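Section 7. Setting Up the Fruit Station

This section is for the person who prepares the fruit corner in the rental kitchens and shared kitchens equipped by Clurnska. Please read it one time completely before you begin. The station needs four things: a counter with a free front edge, one wooden cutting board, one white tray with rim, and one round plate. If your kitchen was delivered with the Stendex counter set, all of these are in the same drawer. 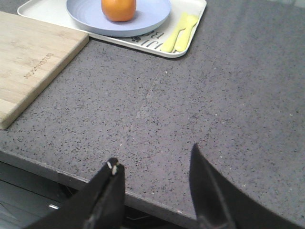
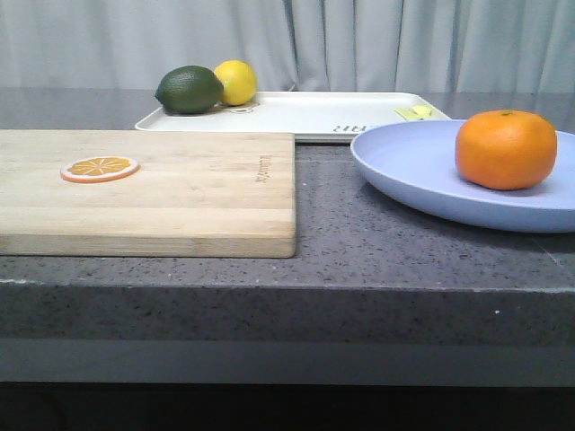

A mandarin placed on the plate: 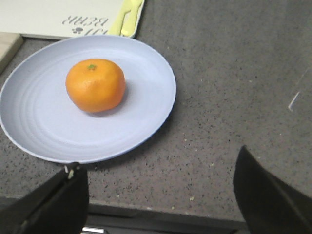 7.1 Before you start

Wash your hands and dry them. Wet hands leave drops on the board, and the drops make dark marks in the wood when they stay for a long time.

Take everything away from the counter which does not belong to the station. Keys, mail, telephones and medicine must find another place. Wipe the counter with a damp cloth and a little dish soap, then wipe again with clean water, then dry it with a towel.

Note: On a speckled counter you cannot see crumbs well. Move your flat hand slowly over the surface. You will feel what you did not see.

7.2 Placing the board

1. Put the board on the left side of the counter. Left-handed users may put it on the right side and exchange all the following directions.

2. Press on each corner of the board. If it rocks, put a thin damp kitchen towel under it, folded one time only.

3. Leave a hand's width of free counter between the board and the front edge. The board must never stand out over the edge.

4. Keep one side of the board for fruit only. Boards with a burned or engraved mark are easy in this point: the marked side is the fruit side, and the other side is for bread.

Caution: Do not cut onion or garlic on the fruit side. The smell goes into the wood, and washing does not take it out completely.

7.3 Placing the tray

1. Set the tray behind the board, so that the board is between you and the tray. It may touch the board, but it should not lie on it.

2. If the tray has printed letters on the rim, the direction of the letters is not important. In a kitchen where children eat, many families turn the letters to the child's side of the counter.

3. Put the sour fruit on the tray. Lemons and limes belong here. They can touch each other if the peels are whole and dry.

4. Lay any small spoon or fork for children on the tray also, toward the opposite end from the fruit.

Note: The tray holds whole fruit and light utensils. Cut fruit goes to a bowl with cover and into the refrigerator.

7.4 Placing the plate

1. Put the plate on the right side. If your counter is short, one part of the plate may rest on the corner of the tray. Check with a finger that it does not tip.

2. Place one mandarin on the plate, with the stem side up. A mandarin is a little flat and stands well in this way.

3. Do not fill the plate. It is for the fruit which will be eaten next – when it is empty, take a new one from the storage bowl.

4. For a bigger group, set one more plate for each two persons and not a higher pile on the same plate.

Caution: Light plastic plates slide easily on smooth stone. Do not pull the plate by the rim when there is fruit on it. Lift it with two hands.

7.5 Checking the fruit

Do this check in the morning, before breakfast, and again after 5 p.m. if the kitchen is used by many people.

– Turn every fruit and look at the underside. Soft places begin there.
– Smell the lemon and the lime near the stem. A dusty or sweet smell means that mold can be inside.
– Take away a fruit with white or green powder on the peel. Wash the tray at once, and wash also the fruit which was touching it.
– A lime that becomes a little yellow is still good. Use it first.

In the warm months the fruit should not stay on the counter longer than 39 hours. After this time move it to the lower drawer of the refrigerator.

7.6 Toy fruit and play pieces

Some families keep flat wooden or plastic fruit pieces at the same counter, for the children to play kitchen while the adults cook. This is allowed, with these rules:

1. Wash the play pieces in the same way as the plate, before they come to the board.

2. Take all play pieces off the board before a knife is taken out.

3. Pieces small enough to go completely into a child's mouth must not be used by children under three years.

4. At the end of the day put the play pieces in their own box, not in the fruit bowl. A guest in one of our kitchens tried to peel one in March, and we received a letter.

7.7 Cleaning and putting away

1. Remove all fruit to the storage bowl.

2. Wash the plate and the tray by hand with warm water. The plate can have fine rings in its surface, and juice stays in them. Use a soft brush and follow the rings.

3. Wipe the board on both sides. Do not leave it in the sink and do not put it in the dishwasher. Stand it on the long edge until it is dry.

4. Oil the board one time in a month. We use Piltier board oil, a teaspoon for each side. Let it stay overnight and wipe off the rest.

5. Wipe lemon juice from the counter immediately. On sealed stone it normally makes no damage, but the sealing becomes weaker with the years.

Caution: Never put the plate or the tray on a stove top for drying, also not when the stove is off. It may still be hot from before.

7.8 Replacement parts

The board has order number 246 and the tray has order number 408. Plates are sold by Dudás in pairs only. Please write the color on your order, or you will receive the color which is in stock.

Questions about this section can be sent to Tuulikki Niskanen at the Clurnska kitchen desk. Please write which counter set you have and if the user is right-handed or left-handed. The storage bowl and its cover are explained in Section 8.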